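The Contents of Bin 83

By Adamczyk
Tuesday, 4 min read

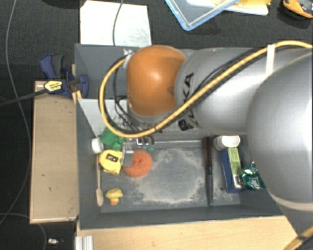 1. Intake

The bin came up from the Godar house with the rest of the kitchen lots. Form 3 asked for contents, condition and value. I started with contents.

Tape measure, yellow, dark label. Scouring pad, round, orange-red. Cap, white, round, parent container not located. Utensil, light wood, thin handle. One green item, which I entered as "green, crumpled" and left for the afternoon.

Wistero rules allow 68 words per bin. I had used fewer than half.

2. Condition

The pad was fuzzy across the whole surface. The schedule has codes for worn, stained and incomplete. It has no code for fuzzy. I wrote worn.

The utensil I put down as kitchen, general. My mother kept one like it in a jar by the stove and used it for everything except food. I did not enter this.

3. Value

Lots under the threshold go to disposal. The threshold was 1,000 and the bin came to 3. I checked the addition and got 3 again.

There is a box on the form marked Hold, with a line for grounds. In my time at Grikell I had not used it. I wrote "parent container not located," initialed the line, and moved the bin to the shelf by the window.

At 4:30 the next lot came up. It was mostly jars. I took out the white cap and began with the smallest.

Contact the editors | Copyright Grikell Quarterly | Back to top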